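4.2 Processing times and labour market outcomes

The second stage of the analysis considers whether delays in work permit renewal affected the employment of temporary residents in the Cedell region. Administrative records were matched to survey responses for 136 permit holders, all of whom had applied for renewal at least once while employed at a registered workplace. Respondents whose employer had changed ownership were retained, as their permits remained valid under the transitional rules.

Delays were concentrated among applicants in food processing and light assembly. Nearly 200 files were initially identified, but those lacking a decision date could not be used. Among the remaining cases, a wait of more than six months was associated with reduced hours and, in two workplaces, with a move to casual rosters. The association was weaker where the employer had lodged the application on the worker's behalf - a practice common in Daza but rare elsewhere.

Figure 3. Bench work with a zippered pouch and marker pen. 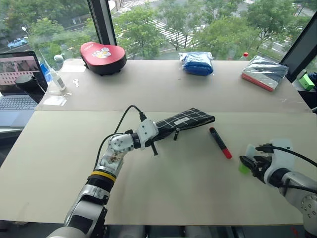
Maintained status, under which an applicant may continue working until a decision is made, did not remove these effects. Several employers in Sarkimeo reported that they were unsure how to verify it and had sought written confirmation before offering further shifts. Estimates controlling for occupation and length of residence are presented in Section 4.3, together with a separate model that excludes seasonal labour.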